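Home Projects Workshop Members Contact
Search this site Type and press enter

Project Report: A Hand-Held Gripper for Recording Door and Handle Tasks

Author: Anas Rizk
Submitted: 19/10/2023

1. Introduction

In this report I describe the gripper tool which I built during my project semester. The work was done partly on my kitchen table and partly in the shared workshop Lonik, where members can use the printers and the hand tools in the evening. The tool is held in the hand and has two jaws, a trigger, and a camera which looks over the jaws. A person does a task with it, for example opening a locker, and the recording is later used to teach a robot arm the same motion.

My supervisor, Dr. Chrysikopoulos, gave me the older design of the group as a starting point. We called it Kimer. It worked well on a table but it had two problems. The trigger was tiring for the fingers, and the camera mount moved a little when the jaws closed hard. My task was to make a new version, Jingate, which corrects both.

2. Building the body

The body is printed in two halves and closed with screws. I printed the first pair too fast and the layers separated near the grip, so I had to print again with slower speed and thicker walls. After this the body was strong enough. I sanded the outside by hand until it felt smooth in the palm, but I did not paint it.

The jaws slide on a small rail. In Kimer the rail was held by glue and it became loose in July, when the workshop was very warm. In Jingate I cut a pocket for the rail into the body itself, and it is fixed with screws from below. It takes more time to assemble, but it can be opened again for repair.

For the trigger I tried a spring from an old pen first. This was too weak and the jaws did not return fully. Then I bought a set of springs and tested them one after another. The softest one that still opened the jaws each time is the one I used. I can now hold the trigger for a long task without pain in the finger.

3. Camera and marker

The camera has a very wide lens. This is good for seeing much of the room, which helps the software to find its position, but straight things near the border look bent. For this reason the calibration has to be done carefully. I printed a checkerboard, glued it on a flat board and took 150 pictures of it from different sides. I threw away 30 of them, mostly because of motion blur. 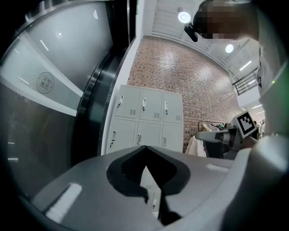 The calibration must be repeated when the lens was touched or when the mount was opened. I forgot this once and lost an evening of recordings. Now there is a line for it in my checklist.

The square marker is placed upright on the top of the gripper. I first glued it directly on the plastic, and the paper made small bubbles, so the software did not always recognize it. A marker printed on stiff card in a small holder was much better.

4. Recording and software

The recordings are made with two grippers, one for each hand, and the operator also wears a device on the head. The clocks of all devices must agree, otherwise the pictures and the jaw positions do not belong together. I wrote a short program which starts all of them from one laptop and writes the same start time into every file.

In total I kept 3950 short recordings. The tasks were pulling handles, opening doors and hanging clothes on a rack. Cloth was the most difficult one, because the fabric slips out between the jaw tips. I glued thin rubber on the tips, and this helped, but the rubber has to be changed often.

Glossy surfaces remain a problem. With glass close to the camera the position sometimes jumps, and I could not solve this completely. I marked such recordings in the list so that the next student can decide about them.

5. Open points

The cable still leaves the body at a bad place and pulls on the wrist. I would move the exit to the back. The screws of the left half are also difficult to reach when the trigger is mounted, so one has to remove the trigger first. The drawings and the program are stored in the project folder at Lonik, together with the spare springs and one unused pair of jaws.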